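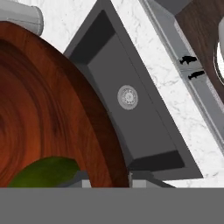
Talks > Robotics > Good Practice > Speaker notes

What We Write Down Before the Arm Moves

Filed under: simulation, household manipulation, test rules

Opening (keep it short, they've just had coffee)

Hi everyone! I work on the rules side of Crabtree, our kitchen manipulation project at Irkness, and I love this stuff far more than a person probably should. Twenty minutes on rules, and I promise there's a sink in it.

Ask for hands: who has run a simulated test and then argued about whether it passed? Wait for the laugh.

The pass rule

Our task text used to say "put the green item in the sink." Six words of trouble — is it a pass if the item touches the basin floor? What if the fingers are still closed on it? We had 3000 trials scored under that sentence, and when two of us rescored them separately we disagreed on 1008. A third of the data!

So now every task has a written end state, agreed before the first trial. Ours reads: item inside the basin, fingers open, item at rest for 6 seconds. Read it out slowly. Let people copy it down.

Keep the scene honest

A counter with a sink, a big round piece of wood with strong grain rings and a green thing on it gives you plenty to get wrong. The wood and the sink sit close together, and the gripper covers the bottom strip of the wrist view. Our rule is that a scorer may never judge from the wrist view alone.

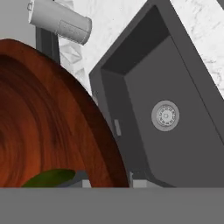
The second rule in this group is about naming. Each object gets one name in the scene file, and the task text uses that name and no other. If the file says bowl, the instruction says bowl. We caught "dish," "bowl" and "tray" all pointing at one object in the Carnar set, and fixing it took an afternoon. Best afternoon of the month.

Third: clutter stays in. If there's something crumpled on the marble by the sink, leave it there and log it. Tidy scenes flatter everybody.

Versioning (go faster here if behind)

— Scene, task text and pass rule share one version number.
— Change any of them and the number goes up.
— Old scores are never mixed with new ones. We retired 2096 trials this way and yes, it hurt.

Stopping rules

Write down when a run gets stopped, even in simulation. Contact with the sink rim over the force limit ends the trial and counts as a fail. People practice on the simulator the habits they'll carry to the real arm, and I get really excited when a new person hits stop without asking first!

Point to the Skureton checklist on the handout table. One page, both sides. Take two.

Questions. If it's quiet, ask who owns the pass rule on their team.

Comments

benchrat: We had the same fight over "in the sink." Do you count an item resting on the drain?

author: Yes, the drain counts as basin floor for us. It's in the notes on the back of the checklist.

mpl_44: Slides anywhere? I was in the back and missed the versioning part.

torquey: Stole the 6 second rule for our drawer tasks, thanks!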